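Dishwasher stops mid-cycle, error 17, Hulex under-counter

brinewell
Machine is a Hulex under-counter dishwasher, installed in the staff kitchen at our Nunville unit. It fills, heats, washes for a few minutes, then stops with code 17. Filters are clean. Drain hose is clear. 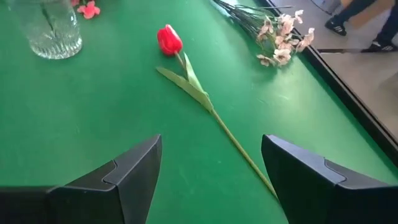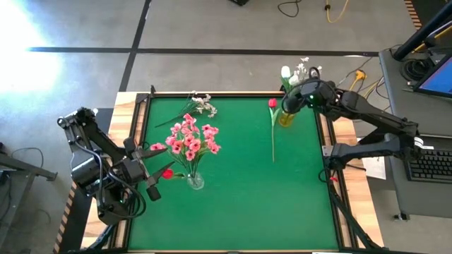

Nunville: tulip close up, then the big green table.

The manual lists 17 as "water level fault" and nothing more. Has anyone had this one?

ohm_and_dry
Pressure switch or the small hose feeding it. Pull the hose off at the air chamber and check for grease. Mine was blocked solid.

tp_lagging
Disagree. A blocked pressure hose normally shows up during fill. If it stops after heating I would measure the circulation pump first. A worn seal lets the level drop slowly and the board reports the same code.

brinewell
Base tray is dry. Float switch moves freely.

ohm_and_dry
Then it isn't the seal. Check the hose.

tp_lagging
A dry tray doesn't rule it out if the sump is passing water back through the drain valve. Run it to the stop point, open the door and measure the depth in the sump.

kettlefurr
Who supplied it? Ours came through Granström and they swapped the level sensor under warranty. If you buy the part yourself, Uveto do a compatible one for 64 plus postage. Cycle counter was just past 3,000 when ours went.

tp_lagging
I wouldn't fit a compatible sensor on that model. The calibration is different and you end up with overfilling.

kettlefurr
Ours has had one since August with no overfilling.

brinewell
Took the hose off on Sunday. Partly blocked with grease at the chamber end. Flushed it with hot water and refitted with a new clip. Two full cycles so far, no code. Will measure the sump depth if it returns.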